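Bunting lift will stay closed through the end of January

The Bunting double chair at Holtthorpe will not run again before February, the ski area said in a notice to season pass holders this week. The lift was stopped after a routine check of the upper towers found wear on two of the wheel assemblies that carry the haul rope. Replacement parts have been ordered, but the lift was built in 1964 and the parts have to be machined to match.

The other lifts are running on their normal hours, 9 a.m. to 4 p.m. Night skiing on the lower slopes is not affected.

For most visitors the closure means a longer route to the north side. Bunting is the only lift that unloads on the ridge, and the 20 trails below it are normally reached from there. Seven of them can still be skied from the top of the Relik quad by taking the cat track that leaves to the left of the unloading area. The track is flat in places, and snowboarders should expect to walk a short stretch near the end. The remaining 13 trails are roped off. They are not being groomed and are not being patrolled, and passes will be pulled from anyone found on them.

The ski area is asking people to take the closure signs seriously. With no lift running on that side there is no patrol shack staffed at the top, and a skier who gets hurt there could wait a long time for help.

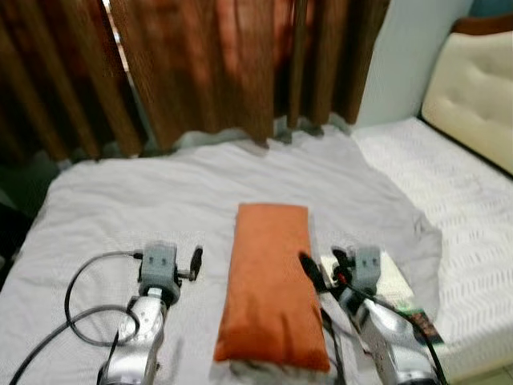 Relik has been handling the extra traffic fairly well on weekdays. Weekends are another matter. Lines at the bottom reached 42 minutes during the holiday week, and the ski area has responded by opening Relik at 8:30 a.m. on weekends and holidays until Bunting is back. A singles line has been added on the right side of the maze. Ski school classes will load from the left, as before.

The parking shuttle has also been changed. It now stops at the Relik base first and the main lodge second. Anyone who needs the rental shop or the ticket windows should stay on for the second stop. The last shuttle back to the lower lot leaves the lodge at 5:15 p.m., or 9:30 p.m. when the lights are on for night skiing.

Pass holders have asked whether there will be refunds. The answer for now is no. The terms of the season pass allow for a partial credit only when more than half of the lifts are closed for ten days in a row, and one lift does not meet that. The ski area has decided to give every full season pass holder two extra guest tickets, good on any day through the end of March. They have already been loaded onto the passes and can be used at any ticket window. Midweek pass holders get one guest ticket, good on weekdays only.

Day tickets bought online before the closure was announced can be moved to a later date at no charge. This has to be done before the date printed on the ticket. The phone line has been busy, and the quickest way is to use the link in the confirmation email.

Snow is not the problem this year. The stake at midmountain has measured 178 inches since opening day, and the base on the upper slopes is firm and well covered. There was rain up to the midstation in December, and a layer of ice is still showing on the steeper parts of Trullura, mainly in the morning. Groomers are working that trail twice a night. It usually softens by 11 a.m. if the sun is out.

The Trullura downhill, which was to have started from the Bunting ridge in January, has been moved to February. Racers who are already signed up keep their places and do not need to register again. If the lift is still closed by then, the start will be lowered to the top of Relik and the course will be shortened. A decision will be sent out a week before the race.

There is no plan to replace Bunting this summer. The ski area looked at the cost of a new lift two years ago and put the money into snowmaking on the lower slopes. The subject will come up again at the pass holder meeting in April, and written questions can be left at the guest services desk before then.

Work on the wheel assemblies can be done in winter as long as the wind stays down. Once the parts arrive, the crew expects to need five working days, followed by a load test and a visit from the state inspector. Updates on the lift will be posted on the snow report page by 6 a.m. each day.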